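# Warm Buns at Three

The woman who runs the Thursday snack table at Pietrzak loves a reheated bun - and she isn't shy about it!
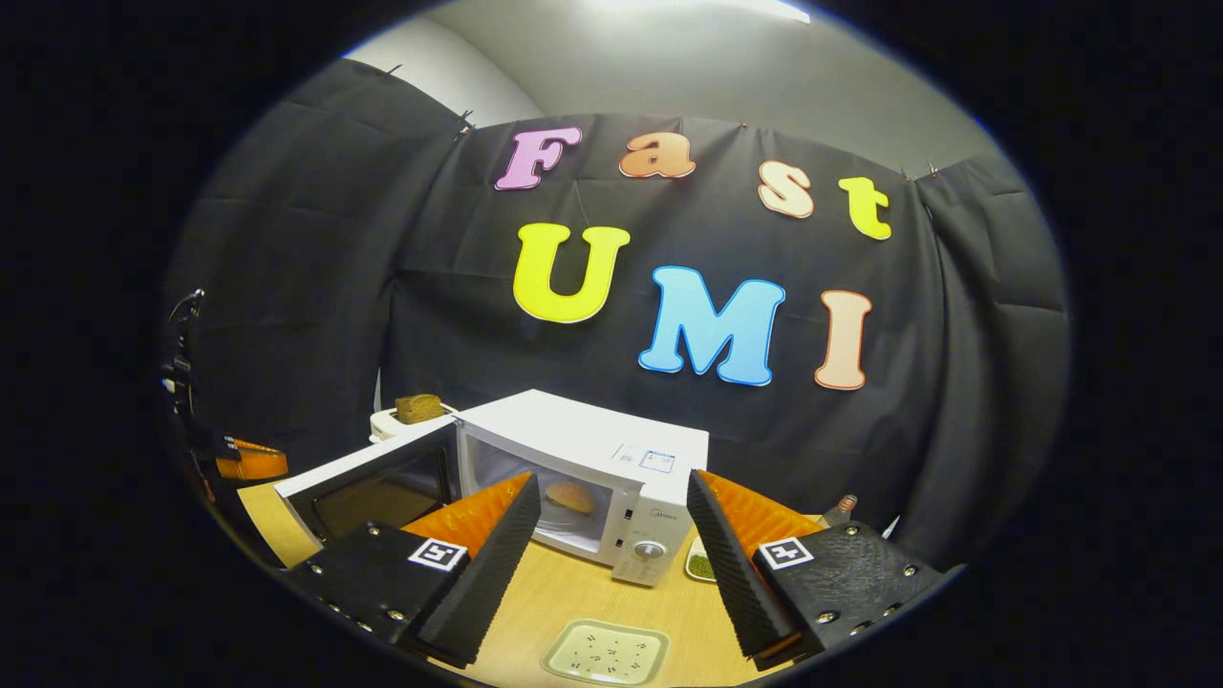

"People think you need an oven," she told me. "Give me a microwave with a dial and one round bun, right in the middle of the turntable, and I'm happy." She goes in short bursts, never more than 20 seconds.

And toast? "Oh, toast gets its own machine! Dark bread, always - it holds butter so well." She was already reaching for a plate.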